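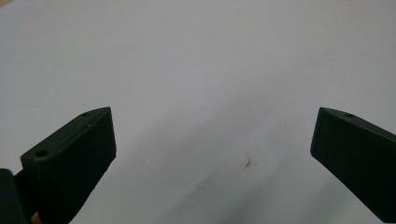 3.2 Work surface and materials

The tabletop task was set out on a white rectangular surface resting on a light wooden table. A strip of the wood remained exposed along the far edge. The white surface was uneven in tone, and its marks were left in place for all 327 trials at the Barilness site. The main object was a white power strip with light blue socket panels, placed towards the upper right (Figure 2). Its colour offered little contrast with the surface, a difficulty also noted in the Rondurum trials.
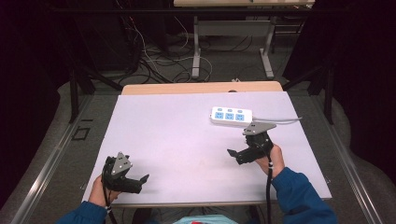
Figure 2. Power strip and cord on the white work surface.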